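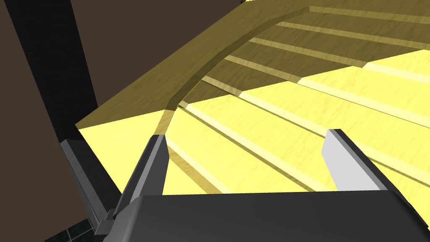
Section 4. First Session in the Sollden Simulator

Sollden is the practice environment supplied with the Condow two-arm kit. Complete this section before you connect the physical arms. Allow 17 minutes for the first load.

4.1 Loading a room

1. Start Sollden and sign in with the license key printed on your Prolex delivery note.
2. Open Rooms and choose one from the list. The starter pack installs 128 rooms. The full pack holds about 4,000 and is downloaded separately.
3. Wait for the status bar to read Ready. Do not move the hand controllers while the room is loading.
4. Select Body View to see past the torso to both arms, or Wrist View to see from one gripper.

Note: Changing the view does not move the robot.

4.2 Driving in narrow spaces

1. Set Base Speed to Low.
2. Bring both arms in front of the torso before you enter a passage.
3. Drive forward in short steps. Check the clearance on each side after every step.
4. If a gripper comes close to a wall, stop the base first, then draw the arm back.

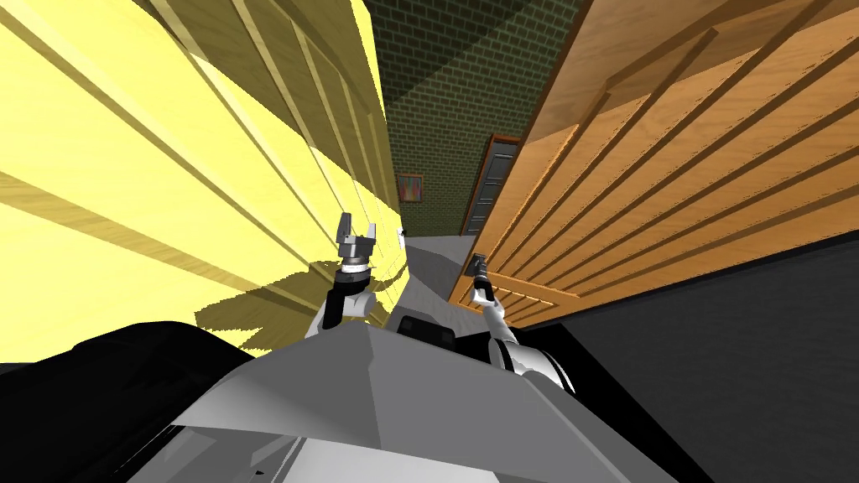

Figure 4-2. Body View in a passage between two plank walls, left gripper open.

Caution: Sollden reports contact between an arm and a wall as error 452 and freezes the base. The physical robot has no such freeze in its factory settings. Read Section 7 before you try the same move on hardware.

4.3 Approaching a surface

1. Switch to Wrist View.
2. Open the fingers fully with the trigger released.
3. Lower the gripper until the fingers are just above the surface. Use the Fine setting for the last part of the move.
4. On ribbed or slatted surfaces, line up the fingers before you go lower.
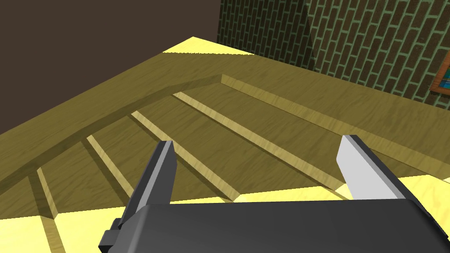 5. Hold the position and press Mark to save it. Saved positions appear under My Poses.
6. Raise the gripper straight up before you turn the wrist or move the base.

Note: Strong light and shadow can make a raised edge hard to judge. To even out the lighting, open Display and turn off Sun.

If a saved pose does not load, delete it and mark it again. Poses made before the May update cannot be converted.

Text revised Sep 7, 2018, by Marius Văduva. Applies to Condow kits with the Cârstea wrist mount.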